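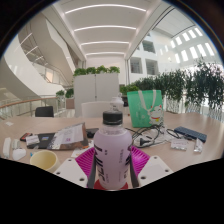 Clear bottle, lavender label, black screw cap.

Oct 22, 2019

I get more email about expiration dates than about anything else on this site, and for years I've been giving the same lazy answer, which was "toss it and buy a new one." Then a reader wrote in to ask why her vitamin C chewables had a date on them and her husband's fish oil had a different sort of date and her zinc had no date at all, and I realized I had no idea. So I called Culeteck, the contract manufacturer over in Bivbridge that makes vitamins for a bunch of store brands, and asked if somebody in quality would talk to me. Somebody would! She's been doing stability work there for 22 years, she asked me to leave her name off, and she gave me most of a morning and a very bad cup of coffee.

I started with the question from my reader. Why no date on the zinc?

"Because they don't have to put one," she said. "People are always shocked by that. In this country a supplement label doesn't have to carry an expiration date. If you do put one on, you should have something behind it, some data. But you can leave it off, and some companies would rather leave it off than do the work."

I asked whether that meant I should be suspicious of a bottle with no date.

"I'd be a little annoyed with it. Zinc is a mineral, so the zinc isn't going anyplace. It'll still be zinc when your grandkids find it in the garage. But the tablet around the zinc can go bad. It gets soft, it gets spotty, or it gets so hard that I'd wonder whether it was ever going to come apart in your stomach. So I'd still like a date."

Vitamin C was what I really came to talk about, and she got going on that one before I had my pen out. The way she explained it, vitamin C starts breaking down pretty much from the day it's pressed into a tablet, slowly if it's kept cool and dry and a whole lot faster if it isn't. The company has promised you a certain amount on the label. If they put in just that amount and not a speck more, the bottle would be short by the time you got it home.

"So you put in extra. We call it overage. You figure out how much is going to be lost by the end of the date, and you add that at the start, plus a little cushion."

I told her that I'd sent out a bottle of Sundaram chewables this past January, to a small testing lab I use, and the report had been bugging me ever since. The label says 160 mg of vitamin C per tablet. The first lot came back at 187 and the second one at 193. I'd had a half-written post sitting there all year about how sloppy this was, and I'm glad I never put it up, because she just laughed at me.

"That looks fine to me! For a chewable, when it's fresh? I'd be more worried if you told me it tested right on the nose. Then I'd want to know what it was going to look like in a year."

I pushed a little on the gap between the two lots. She wasn't bothered by that either. Some of it would be the powder, some the press, some just the test itself, and she said you could run the same tablet twice and not get the same number back. What she'd want is for every lot to land above the label and stay above it until the date runs out.

Is there such a thing as too much extra, though? I take a multi and I don't love the idea of getting a surprise dose of things.

"Sure. With vitamin C you'd never notice the extra we're talking about. With something like vitamin A or iron, you have to be much more careful, because a person can get too much of those. And nobody reasonable puts a big overage on a mineral, there's no excuse for it, it doesn't fade. If I saw a mineral testing way over, I'd figure somebody had weighed it wrong."

We went for a walk after that – hairnet, paper shoes, the works – to see the stability rooms. I'd pictured something like a laboratory in a movie. They're closets. Very expensive closets, with a lot of shelves, and each one is held at its own temperature and humidity all year long. Bottles of everything they make go in there and get pulled out on a schedule to be tested. One room is kept about like a normal house. Another is hot and sticky, and I wanted out of it after a minute. The idea of the hot one is to speed things up, so they can make a decent guess at the date before the product has been around long enough to prove it.

"The guess is what goes on the bottle at first," she told me. "Then you keep the real-time samples going and you find out if you were right. We've had to shorten a date before. It's no fun calling the customer about it."

I asked which products give her the most trouble, and she didn't stop to think. Gummies. The vitamins are sitting in something with water in it, they're next to acids and colors and flavors, and then people leave them in the car. "Gummies are candy with homework," she said, and I've been repeating it to everyone since. Probiotics came next, because you're trying to keep something alive. After that it was fish oil, where the amount usually holds up okay but the oil can go rancid on you.

That brought me to the difference in the wording, because my reader's fish oil said "best by" and the chewables said "exp." I'd assumed there was some rule. In her experience it comes down to what the brand asks for. She's had customers pick one over the other because it fit better on the bottom of the bottle. What I should be asking, she said, is whether they can tell me what the date stands for, and any company with a phone number ought to be able to. I tried it when I got home, on three brands from my own cabinet. One answered the same afternoon, and it was a good clear answer too (full label amount through the printed date, if it's stored closed at room temperature). One sent me a coupon. The third was Vakelgate, and I'm still waiting, so if you work there, hi.

Then we got to storage, where it turned out I've been doing nearly everything wrong. Here's how that went.

"Where do you keep yours?" she asked me.

In the bathroom, I said.

"Oh, no."

The shower makes steam, the steam gets in every time you open the lid, and vitamin C hates it. Over the stove is bad too. The fridge sounds smart, but unless the label says to refrigerate she'd skip it, since a cold bottle opened in a warm kitchen can pick up moisture on the inside. A bedroom drawer is good. A hall closet is good. I also confessed to using one of those weekly pill organizers and filling up a month's worth at a time, and she made a face. A week is okay, she said, but those little lids don't seal, and the bottle they came in was picked for a reason.

And leave the little packet in there! I've always fished those out and thrown them away because they get in the way of my fingers. That's the thing that soaks up the moisture. The cotton, on the other hand, you can pull out and toss once you've opened the bottle, as it's only there so the tablets don't rattle around in the truck.

What about the brown spots on old vitamin C tablets? I'd brought a few along in a sandwich bag, from a bottle I found at the back of my cabinet. She held the bag up to the window for a while.

"They've turned, yes. It probably wouldn't hurt you. But you're not getting what you paid for, and I can't tell you what you are getting. I'd throw those out."

So would she ever take something past its date? She thought about that one for longer than I expected. A plain mineral, kept dry, a few months over, probably yes. A multi, maybe, if it looked and smelled right. Fish oil, no, and she'd smell it even before the date. Prenatal vitamins, absolutely not, and not anything a doctor had told her to take for a real deficiency either, because then the amount on the label matters and you don't want to be guessing.

Last thing I asked was what she looks for when she's shopping for herself. A date, to start with. A lot number, so that if something's wrong they can find the rest of it. And she buys the small bottle, even though the big one is always cheaper per tablet, because she's seen what happens to the bottom third of a big bottle that's been opened every morning for a year.

I've moved mine to the hall closet. I'm going to send the same Sundaram lots back to the lab once they're closer to their date and I'll post the numbers when I have them. If you've got a bottle with no date on it, write the day you opened it on the lid with a marker, that's what she does at home.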